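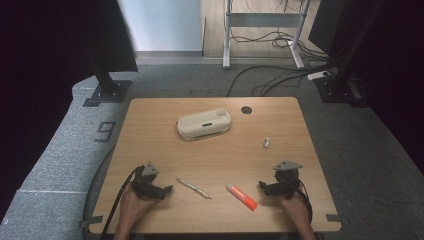 Check the cable before you blame the software, the message from Ferkdale said, and I was annoyed because I had already spent the morning on the software. They were right. The left gripper had been dropping out for a few seconds at a time, and every time it came back it reported its jaws fully open, whatever they were really doing.

April 2019. Station 9, pens and case task. I got through 36 runs before I looked at the logs, and 17 of them have the fault. In the bad ones the left jaw reading goes flat, then jumps. Played back on the arm at Boltcombe that would mean letting go of whatever it was holding, and the arm there moves a lot faster than I do. I wrote to them and asked them to pull everything from today until I have sorted it.

The dropout comes when I bend my left wrist down and the cable pulls tight. I could make it happen on purpose, five times out of five. The right one is fine however I turn it.

Swapped the left cable for the spare after lunch. No dropouts since, but I only did a short test with the highlighter and one pen, so I am not calling it fixed. Binuvier wants the fault number for the return - it is 987 on their sheet, "position lost" - and the old cable is in a bag on my desk with tape around the bad end.

What bothers me more is that the recorder never complained. It should stop when a reading goes missing. Asked Nouri if that can be switched on. No answer yet.

Shoulders sore. Redo the 17 tomorrow, left hand first.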